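4.2 What the sorting bench changed

The supplier's case for Hitard rested on one figure: 3,000 parts a week handled without a person lifting any of them. We treat this with caution. At the Brellomier works in Corkport the count was kept by the system itself, and a part that was put down and picked up again was counted twice. Staff logs for March give 171 stoppages, most of them short, each one cleared by hand. 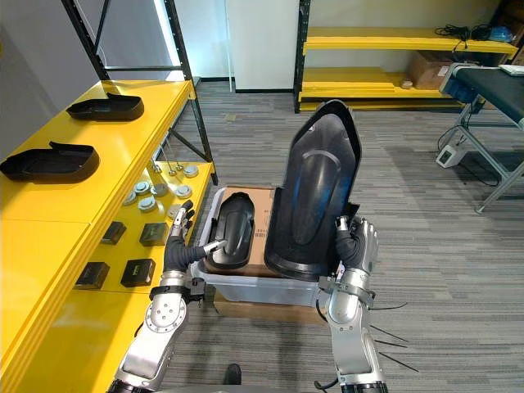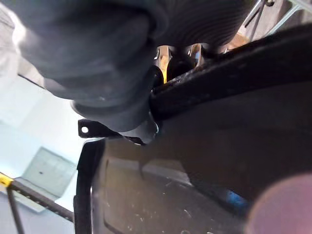
Figure 3. Parts handling at Corkport, two views.

None of those interventions appears in the job descriptions drawn up when the system came in. Bench workers were told they would move to "oversight", a word that covered fetching, straightening, wiping down and waiting. Several said the waiting was the tiring part. They could not start anything else, and they no longer set their own pace. Pay stayed on the old grade, although the new duties took 600 hours of training across the site.

The earlier Beddoe study reported higher job satisfaction after a similar change, but it asked its questions in the first fortnight and only of people who had put themselves forward. Our interviews came later and included those who had not. We found less drudgery in some tasks and more of it in others, and we cannot say from these data which way the balance falls. Claims that the work has become more skilled should be read with that in mind.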